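To: Trisevthorpe supporters list
Date: 4th May
Subject: Re: Next season's squad, and the striker question

> The club says both loan players want to stay, and the
> Odora money means we can afford at least one of them.
> Add a fit goalkeeper and I think we're top four by
> October. Renew early if you can, it helps them plan.

I'd like to believe this, but I read almost the same message a year ago and we finished eleventh.

Start with "want to stay." Every loan player wants to stay in May. It costs them nothing to say it and it keeps the fans friendly. What counts is whether the parent club will sell, and there isn't one word about that in the statement. I read it twice.

Then the Odora money. Has anyone seen a figure? A shirt sponsor at our level doesn't pay a striker's wages, and I'd guess a good part of the deal is kit and signs for the far side of the ground. Dobos was going to change everything too, and what we got out of Dobos was a new scoreboard that went dark in the rain.

As for top four, we averaged 709 at home before the winter and around 300 after it. The away game at Skaltodico drew 303, and half of those were ours. Teams that finish up there don't lose more than half their gate by spring. I know the weather was bad. It was bad for everyone in the league.

I do agree on the goalkeeper. We gave up goals from corners all season, and the kid we threw in for the last month was left on his own by his defenders — I don't blame him for any of it. But a keeper won't fix a midfield that can't hold the ball for ten minutes with a lead. I would spend there first and let both loans go if the price is silly.

On renewing early, no. I'll renew when I see a signed player. Last summer I paid in the first week and by the opening game the coach who had talked me into it was gone. If the club needs the cash to plan, it can tell us what the plan is. A page would do. Which positions, how many contracts are up, who is picking the targets now that the scout has left.

If someone has real numbers on the sponsor deal, post them and I'll take back whatever I got wrong.

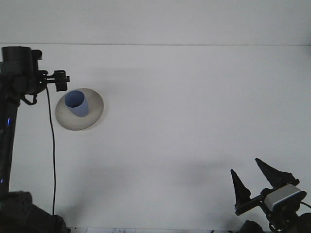

Black robot arm beside a white tabletop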